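Nava Shelf-Picking Cell: Operator Guide
4.2 Safe reach into shelving – approach the compartment with the fingers open and level with the opening. 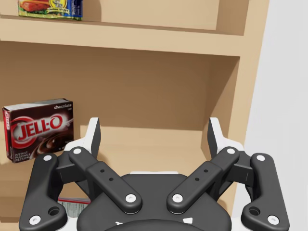
Before the first pick
1. Check that the protective stop works. Do this at the start of every shift.
2. Set reach speed to 30 percent. Use 100 percent only in the open area between shelves.
3. Look at both fingertip pads. Replace them if the edges are chipped.

Picking
4. Stop the arm 80 mm short of the shelf front and confirm the target item on the screen.
5. Move in straight. Do not turn the wrist inside a compartment.
6. Close on the sides of the box – never on the lid.
7. Back out along the same line before lifting clear.

CAUTION: Items on the shelf above may sit close to the front edge. Keep the arm below the board until it is fully out.

Note: Cartons crush easily. Start with grip level 8 and go up one step at a time.

Report any shelf contact to Parisa Safavi at the Clindinthorpe site before restarting.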